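4. Setting up a prize round

This section covers the creation of a new round in Bokbridge, from the first settings page to the opening of entries. It applies to administrators only. Publishers who want to enter a book should go to section 6, and judges to section 7.

Before you start, have the approved rules of the prize to hand, together with the list of judges and their email addresses. The example values are those of the Histcombe First Novel Prize.

4.1 Creating the round

1. Sign in with an administrator account and open Prizes.
2. Select the prize. If it is not listed, create it first (section 3.2).
3. Click New round and type a name. The name appears on every email sent to publishers and can't be changed once the round is open.
4. Set the eligibility window. A book is accepted if its UK publication date falls on or between the two dates.
5. Under Entry limits, type the highest number of books each imprint may enter. For Histcombe this is 3.
6. Click Save as draft.

Note: The limit applies to the imprint and not to the parent company. Llorente and Wistness, for example, are held as separate imprints and each has its own allowance.

Note: Books called in by the judges don't count towards the limit. See 4.4.

4.2 Entry form

1. Open the Form tab.
2. Tick the fields that publishers must fill in. Title, author, ISBN and publication date are always required and are shown in grey.
3. If the prize is for first novels, tick Author declaration. The publisher is then asked to confirm that the author has not published a novel before, under any name.
4. Set Synopsis length. The default is 125 words. Text over the limit is refused when the form is sent and is not cut short.
5. Under Files, choose whether a PDF is required, optional or not accepted. Proofs are accepted in the same field as finished copies.
6. Click Preview and check the form in a narrow window as well as a wide one.

Caution: Changing a required field after entries have opened returns all part-finished forms to the publisher. Entries already sent are not affected.

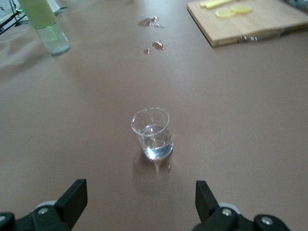
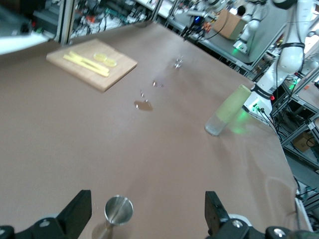

First picture: small clear plastic cup with water in it. Second picture: table surface covered in tan-brown paper.

4.3 Adding judges

1. Open the Panel tab and click Add judge.
2. Type the judge's name as it should appear in public, with any accents. The name is copied to the announcement page without changes (Cristóbal Insaurralde, not Cristobal Insaurralde).
3. Type the email address. The invitation is not sent until step 6.
4. Mark one judge as chair. The chair can see all reading notes. Other judges see only their own until the longlist meeting is closed.
5. Set Readers per book. A setting of 2 gives each entry a first and a second reader.
6. Click Send invitations.

Invitations stay valid for 17 days. An expired invitation is shown in red and can be sent again from the same tab.

Conflicts of interest are declared by the judge at first sign-in. A declared title is taken out of that judge's reading list and given to the next reader with the fewest books. If no other reader is free, the title moves to Unassigned and must be placed by hand.

Caution: Do not delete a judge who has begun reading. Their notes are deleted with the account. Use Suspend instead.

4.4 Call-ins

1. Open the Panel tab and tick Allow call-ins.
2. Type the number each judge may request.
3. Choose who approves requests: the chair, the administrator, or both.

An approved request sends the publisher a short form with the title and author already filled in. The entry fee is set to nil.

4.5 Opening entries

1. Return to the draft and click Check round. Missing settings are listed with a link to the page concerned.
2. Set the closing time. Times are UK time. A form begun before the closing time but sent after it is refused.
3. Click Open entries and type your password.

To report an error in this section, write to Carmela Vidal at the Bokbridge help desk, giving the section number. Longlist and shortlist settings are in section 5.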